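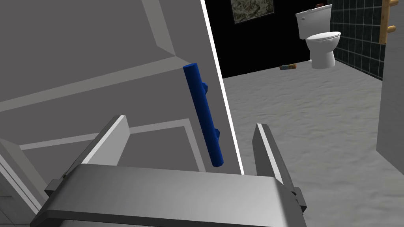
My Year as a Currency Trader

12/28/20

I closed the Drarnuler account this morning. It had 294 dollars in it, down from the 700 I put in back when I was going to be the sort of person who has views on the yen.

The plan was modest. I would trade dollar-yen for an hour before work, in small sizes, with a stop on everything. I kept to it for nine days. Then I moved a stop because the price was "only being silly," and by lunch it had been silly all the way through my grocery money.

My brother-in-law, Derek Yeoman, got me into this. Derek has been trading at Gerkier for years and will show you his winning months on his phone, at dinner, with the volume on. I have yet to see a February.

What got me in the end was the spread. I went through my statements over the holiday – all of them, with a pencil, like somebody's grandfather – and found I had placed 300 trades. Each one cost me a little before it had done anything at all. Add the overnight charges on the ones I was too stubborn to close and that's most of the missing money right there. My opinions on Japan cost me surprisingly little.

Drarnuler's exit survey asked how likely I was to recommend them to a friend. I gave them a six. The platform worked fine, and the withdrawal form only made me upload my driver's license twice.

Lorraine Dunmore from my old office wants me to look at an index fund that goes up slowly and has no chart worth watching. I've printed out the forms. Derek says the pound is about to do something big in January, and I've told him to text me afterward.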